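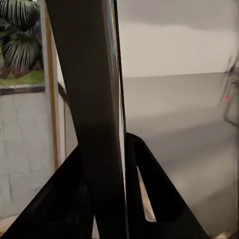
검은색 로봇 팔과 그리퍼. 컴퓨터 렌더링 화면.

평일 저녁 한 접시, 냉동 닭고기로 차리는 법

퇴근하고 집에 들어오면 일곱 시가 넘는다. 장을 볼 기운은 없고 배달 앱을 여는 것도 지겨운 날, 냉동실에 익힌 닭고기 한 봉지가 있으면 저녁 준비가 한결 짧아진다. 요리 교실 오조(Ojo)를 운영하는 티틸라요 아자이(Titilayo Ajayi)는 평일 수업에서 거의 매번 이 재료를 쓴다. 수강생 대부분이 직장인이고, 집에 돌아가 그대로 따라 할 수 있는 음식을 원하기 때문이다.

냉동 조리 닭고기는 크게 두 가지로 나뉜다. 양념 없이 찌거나 구운 것, 그리고 양념을 입혀 구운 것이다. 아자이는 양념 없는 쪽을 권한다. 양념된 제품은 그대로 데워 먹기에는 편하지만 간이 이미 정해져 있어서 국물 요리나 볶음밥에 넣으면 맛이 한쪽으로 쏠린다. 두 봉지를 살 형편이라면 하나씩 사 두고, 한 봉지만 산다면 양념 없는 것을 고르면 된다.

포장에서 먼저 볼 것은 나트륨 함량이다. 앞면의 큰 글씨는 조리법이나 맛을 내세우는 경우가 많고 필요한 숫자는 뒷면에 있다. 1회 제공량이 몇 그램인지도 같이 본다. 제공량을 작게 잡아 놓은 제품은 나트륨이 적어 보인다. 원재료명에 전분이나 식물성 단백이 앞쪽에 올라 있으면 다져서 모양을 잡은 제품일 가능성이 높다. 결대로 찢어 쓰는 요리에는 맞지 않는다.

해동은 전날 밤 냉장실로 옮겨 두는 것이 가장 무난하다. 잊어버렸다면 봉지째 찬물에 담그고, 물이 미지근해지면 갈아 준다. 실온에 그냥 꺼내 두는 것은 피한다. 볶음이나 수프에 넣을 때는 언 채로 넣어도 되지만 팬 온도가 떨어지니 한꺼번에 쏟지 말고 나누어 넣는다.

아자이가 수업에서 가장 자주 하는 음식은 닭고기 토마토 덮밥이다. 4인분 기준으로 닭고기 한 봉지, 양파 하나, 마늘 다섯 쪽, 홀토마토 통조림 하나를 준비한다. 팬에 기름을 두르고 채 썬 양파를 중불에서 8분 볶는다. 가장자리가 갈색이 되면 마늘과 고춧가루를 넣고 잠깐 더 볶다가 토마토를 손으로 으깨 넣는다. 국물이 졸아들면 닭고기를 넣고 5분 더 끓인다. 간은 마지막에 본다. 밥 위에 얹고 파를 올리면 끝이다. 남은 소스는 다음 날 삶은 파스타에 비벼도 되고, 식빵에 바르고 치즈를 얹어 구워도 된다.

두 번째로 많이 하는 것은 또띠야 피자다. 또띠야를 마른 팬에 한 면만 구운 다음 뒤집어서 소스를 얇게 바르고 닭고기, 피망, 치즈를 올려 뚜껑을 덮는다. 불은 약하게. 치즈가 녹으면 꺼낸다. 닭고기는 미리 키친타월로 눌러 물기를 빼야 바닥이 눅눅해지지 않는다.

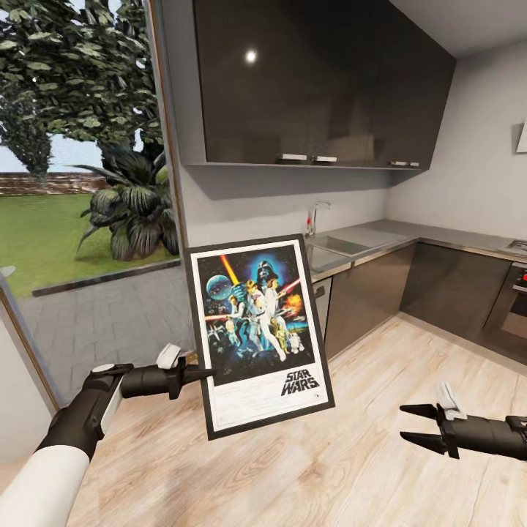
냉동 조리 닭고기를 한 번 해동했다가 다시 얼려도 되나?
다시 얼리지 않는 편이 좋다. 육즙이 빠져 고기가 퍽퍽해지고 해동과 냉동을 되풀이하는 동안 위생 문제도 생길 수 있다. 처음부터 한 끼 분량으로 나누어 얼려 두고, 해동한 것은 그날 다 쓴다.

도구 이야기도 조금 하자. 음식 칼럼을 쓰는 위게트 푸아리에(Huguette Poirier)는 평일 요리가 힘든 이유로 설거지를 먼저 꼽는다. 그래서 팬 하나로 끝나는 음식만 모아 손으로 적어 둔 공책이 있다. 지난 4월에는 공책에서 고른 음식을 오조 교실에서 함께 만들었는데, 가장 반응이 좋았던 것은 닭고기와 양배추를 층층이 깔고 물을 조금 부어 찌는 찜이었다. 양배추 반 통을 굵게 썰어 바닥에 깔고 닭고기, 다시 양배추 순으로 올린다. 간장과 식초를 같은 양으로 섞어 찍어 먹는다. 매운 것을 좋아하면 청양고추를 썰어 넣는다.

보관 용기는 납작한 것이 낫다. 깊은 통에 담으면 가운데까지 식는 데 오래 걸리고 냉동실에서도 자리를 많이 차지한다. 푸아리에는 지퍼백에 납작하게 눌러 담아 책처럼 세워 놓는다. 봉지 위쪽에 내용물과 날짜를 적어 두면 서랍을 열었을 때 바로 읽힌다. 글씨는 담기 전에 쓴다. 차가운 봉지에는 펜이 잘 먹지 않는다.

곁들임은 간단할수록 좋다. 오이를 방망이로 두드려 소금과 참기름에 무치거나 양상추를 뜯어 레몬즙만 뿌려도 충분하다. 토마토 덮밥처럼 신맛이 있는 음식에는 구운 감자나 삶은 달걀이 어울린다. 김치는 어느 쪽에나 맞지만, 양념된 닭고기를 쓴 날에는 짠맛이 겹치니 물김치나 백김치를 내는 것이 좋다.

오조의 평일 저녁 수업은 겨울에도 이어진다. 다음 주제는 냉동 소고기이고, 얇게 썬 것과 깍둑썰기한 것을 나누어 다룬다.

2023년 12월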